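Zorkau bridge closure: who did they think they were kidding?

Forum index > World affairs > Europe and neighbours

marram_grass
Posted 05/11/2023

I've been following this on and off since the spring and I thought it deserved its own thread, because it keeps popping up in the general one and getting buried under election chat.

For anyone who missed it: the road bridge at Zorkau was shut to goods traffic in May, officially for repairs to the bearings. It's the only crossing on that stretch of the border that can take a full-sized lorry. The government on the far bank said it would be 12 days. Then it was the end of the summer. Then they stopped giving dates and started giving statements, and we all know what it means when they start giving statements.

Now a memo has turned up in one of the regional papers, dated seven weeks before the closure, setting out what would happen to fuel and grain prices on the near side if the crossing were "unavailable for an extended period". It has the transport ministry's heading on it. If it's real, the repairs were a cover and the whole thing was a squeeze to get the river treaty reopened. I think it's real. Tell me why I'm wrong.

kettle_on_again
I won't tell you you're wrong but I'll tell you you're going a bit fast. Every transport ministry in the world writes memos about what happens if a bridge is out. That's their job! I used to work for a county highways department and we had one for a bridge over a canal that carried a farm track and the school bus. If somebody had leaked ours you'd have thought we were planning to starve out the village.

What I'd want to see is the covering note. Who asked for it, and who got it.

marram_grass
Fair, but did yours have a section headed "Negotiating position"? Because this one does, page four.

kettle_on_again
Ha. No. Ours had a section headed "Sandbags".

OldFerryman
I lived 2 miles from that bridge for a good part of my working life (on the near side, before anyone asks) and I can tell you the bearings really were bad. They'd been bad for years. You could hear them in cold weather, a sort of groan when anything heavy went over. So I've got no trouble believing in the repairs, and I've got no trouble believing somebody clever in the capital looked at the repairs and thought, hello, that could be useful.

People always want it to be one or the other. My brother-in-law is still there and he says there were men on scaffolding right through June, proper work going on, and then one morning the scaffolding was still up and the men weren't there. It's stayed like that. You don't need a secret plan to do that, you only need someone to stop paying the contractor.

tansy_and_rue
Who is the contractor? I've seen Vikance mentioned and I've also seen Ingvarsson, and the two lots of people saying so both seem very sure of themselves.

OldFerryman
Ingvarsson did the survey, as I understand it. Vikance had the steelwork. But I'm going on what gets said in the bakery.

marram_grass
This is where it gets interesting for me. Aksel Thygesen did a long piece on it last month (he's been writing about the river treaty since before any of this, so I give him more time than most) and his line is that the contract was never cancelled, it was "re-phased". He got hold of the parliamentary answer. Ninety-seven lorries a day used that crossing before May, which doesn't sound a lot till you see how small the towns are. They're going the long way round now, by the mountain road, and it adds most of a day.

He also makes the point that the treaty talks had been dead for two years and came back to life within a month of the closure. You can call that a coincidence if you like. I'd call it a very well-timed set of bad bearings.
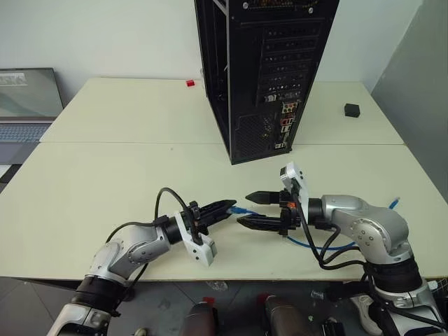 The other thing he digs out, and I hadn't seen this anywhere else, is that the ministry turned down an offer of a temporary bridge. The near side was willing to pay for it. There was a military one sitting in a depot that could have been up in a fortnight, and the answer came back that the riverbed was unsuitable. They'd used the same bit of riverbed for exactly that in the floods.

So that's my case. Memo, stalled work, revived talks, refused help. I don't think you need to be a conspiracy nut to join those up.

Piroteck
I'm going to be the awkward one. I've read the Thygesen piece as well, twice, and I like his stuff, but he slides past the bit that doesn't suit him. The near-side government was the one that asked for the talks to restart. Not the far side. It's in his own article, about two thirds of the way down, in half a sentence.

If I'm squeezing you, I'd want to be seen to be generous and offer you the talks myself. Instead they sat on the request for weeks and then sent a deputy. That looks to me like a government that hadn't planned anything and was making it up as it went.

marram_grass
Or it looks like a government that wanted the other lot to come asking. That's what a squeeze is for! You shut the gate and wait for the knock.

Piroteck
Then what would count against your theory? If they offer talks it's pressure, if they don't offer talks it's pressure. I'm not having a go, I just can't see what they could've done that you'd read the other way.

marram_grass
Took the temporary bridge. That would have done it for me.

Piroteck
All right, that's a decent answer. I'll give you the temporary bridge.

tansy_and_rue
Can I ask a dim question, what do they want from the treaty? I know it's about water but I've never got further than that.

OldFerryman
Not dim at all, most people who live there couldn't tell you. It's the summer flow. There's a dam upstream on the far side and the treaty says how much they have to let through in the dry months. They signed it when there was plenty of snow on the tops every winter and it didn't cost them anything. Now there isn't the snow and they're letting water go that they'd like for their own orchards. I've got some sympathy, if I'm truthful. You drive along that bank in August and the trees look half dead.

But the near side has built everything around that water as well. Two generations of it. So you've got two lots of farmers who've both got a point and a bridge stuck in the middle.

kettle_on_again
That's the most useful post in the thread and I think it makes the memo less exciting. There was always going to be a row over the water. The bridge has just given everybody something to shout about that fits in a headline.

marram_grass
I'd still like to know who asked for page four.

kettle_on_again
So would I. Has anyone seen the whole thing, or only the pages the paper printed?

marram_grass
Only the printed ones. Pages two, four and the last. They say they're holding the rest back to protect the source, which could be perfectly true or could be that the rest is all sandbags.

tansy_and_rue
The last page is the one with the stamp? I was looking at that and the stamp has the old name of the ministry on it. They changed it a while back, didn't they, when they moved railways out to a separate department.

Piroteck
They did, yes. But I wouldn't hang too much on that. I've had letters from our own council this year with the old logo on. Nobody throws away a stamp that works.

OldFerryman
I had a driving licence from over there with a country on it that had stopped existing.

marram_grass
Right, I've written to the paper asking if they'll publish the covering note even with the names blacked out. I don't expect much but they did answer me once before, about something else. If I get anything I'll put it up in this thread, so please don't let it drift off into the treaty (I know, I know, I started it).

kettle_on_again
Could you ask them about the stamp while you're at it?

marram_grass
Already sent it, but I'll do a second one tonight.

OldFerryman
Spoke to the brother-in-law this evening. He says there's a light on in the site hut again. Just the one hut. He's going to walk down tomorrow with the dog and have a nose.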